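Wultow Home Forum > Storage and Tidying > Is one big bin for kitchen odds and ends really a system?

gosselin_attic
Every tidying guide I read this month says the same thing: buy one tall bin, toss in all the loose stuff, done. I have 3 of them now and I can't find a sponge in any of them. Is anyone really happy with this?

plainshelf
Happy enough. Ours has sat by the back door since August and the counter is clear. You're supposed to dig a little.

gosselin_attic
"Dig a little" is what I did with the old drawer, and the drawer was free.

dillosholm_dee
I'm with the doubters. Tall walls look neat from across the room, then everything ends up along one side and you're reaching past a tray to get at whatever is behind it. And the floor of the thing gets scraped to death.
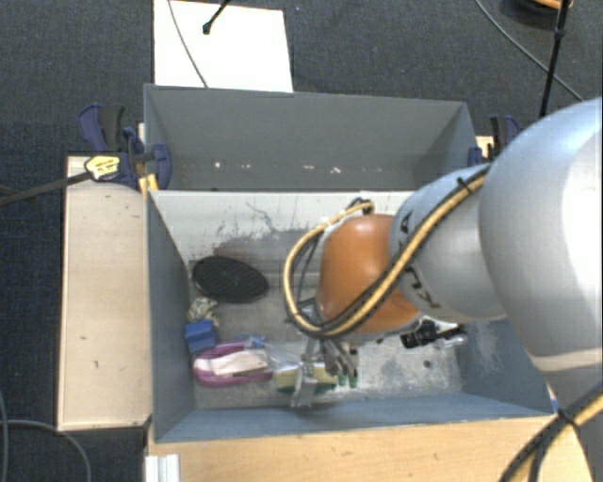 Re: Is one big bin for kitchen odds and ends really a system?

plainshelf
Scuffs are just wear. I'd take a scratched bin over a scratched counter any day. Blue block against the wall, pink-purple tray below it, black disc in the far corner. I can pick out all of those at a glance, so where's the problem?

dillosholm_dee
At a glance, sure. Now add 10 more things on top and tell me where the tray went.

tinlid
Has anyone tried the Grinside dividers? They claim to fit any bin.

gosselin_attic
I did. They fit bins with straight walls. Mine slope, so the dividers lean over by Thursday and I'm back to a heap. Six bucks each, and I bought five.

plainshelf
So use a shorter bin. I still don't see why the whole idea is bad.

dillosholm_dee
A shorter bin is a drawer.

tinlid
Okay, skipping the dividers then. Does anyone know if the shallow ones stack?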